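Judberg will take in old desktop computers, laptops and monitors free of charge through the end of September, the town's public works office said. The drop-off point is the former Horobets furniture store on the east side of town, open from 9 a.m. to 4 p.m.

Residents brought in 2,628 items last year, mostly printers and desktop computers. The town charged a fee for monitors then. That fee has been dropped this year after the county agreed to cover the cost.

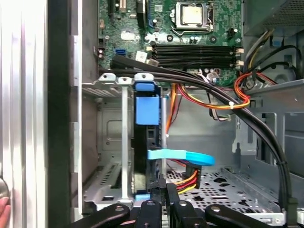

Do residents have to take the hard drive out before dropping off a computer?

Drives can stay in. The recycling contractor, Ukunar, will shred them and mail a certificate to anyone who asks for one at the counter. People who want to keep a drive should remove it at home, as staff will not open computers on request.

Orysia Tymoshchuk, who manages solid waste for the town, said old electronics in household trash remain a problem at the transfer station. Batteries are the main worry. A fire there in the spring started in a load of mixed trash and closed the station for two days.

"We would much sooner have it come in the front door," Tymoshchuk said.

The limit is 3 items per household. Businesses and schools have to book ahead and will pay by weight. Loads over 300 pounds go straight to the Ukbridge depot.

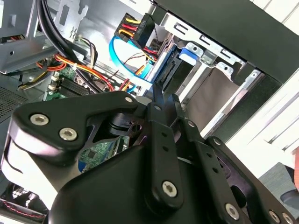 **Dale Paquette**, Staff Reporter

Televisions, microwaves and air conditioners are not part of the program. Those still go to the transfer station under the usual fees.

The town has set aside $2,000 for printed notices, which will go out with water bills. They will be in English, Spanish and Vietnamese. Hường Võ, who translated the Vietnamese version, said several families had asked her last year whether they needed proof of address. They do. A utility bill or driver's license will be accepted.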